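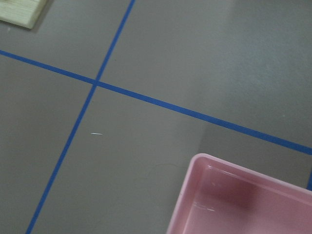 Chapter 3
Where Lines Meet

On a foggy morning in October, a surveyor named Anoma Bepari stood at a crossroads outside Gustville with a notebook, a compass, and a very good question. Two old county roads met there. One ran nearly east to west, the other came down from the hills at a slant. A farmer wanted to know how much land lay in the wedge between them, and all he could tell her was how far each fence ran and how sharply the roads came together. Could she work out the area without walking every foot of it?

She could, and by the end of this chapter you'll be able to do it too!

You have been using angles for years, probably without giving them a name. You turn a key, lean a ladder against a wall, cut a sandwich corner to corner, and each time you are choosing an angle. What we do now is slow down and look hard at the simplest case of all, two straight lines that cross at a point. It sounds like too little to fill a chapter. Wait and see how much comes out of it.

Start by drawing it. Take a ruler and make two lines that cross anywhere you like, at any slant you like. You now have four angles. Measure just one of them. Let's say you get 100 degrees. Put the protractor away, because the other three are already decided: the one directly across is also 100 degrees, and the two on the sides are 80 degrees each. Try it again with a different slant (make it a really skinny one this time) and check that the pattern holds. Pairs of angles that sit across from each other are called vertical angles, which is a slightly odd name, as they don't have to be upright at all. The word comes from vertex, the point where the lines meet.

In Section 3.1 we prove that vertical angles are always equal. The proof is only a few lines long, and it is one of my favorites in the whole book. Section 3.2 brings in a third line and asks what happens when it cuts across two others. Section 3.3 is where parallel lines come in, and we finally get back to Anoma Bepari and her wedge of farmland.

Before you go on, you should be comfortable with
measuring an angle to the nearest degree
the fact that a straight angle is 180 degrees
solving an equation such as x + 16 = 180

Warm-up
Find a street map of your own town, or use the map of Greltholm at the back of the book. Pick two streets that cross at a slant. Measure one angle, predict the other three, and then check your predictions with a protractor. Keep your work, as you will need it for the project in Section 3.3.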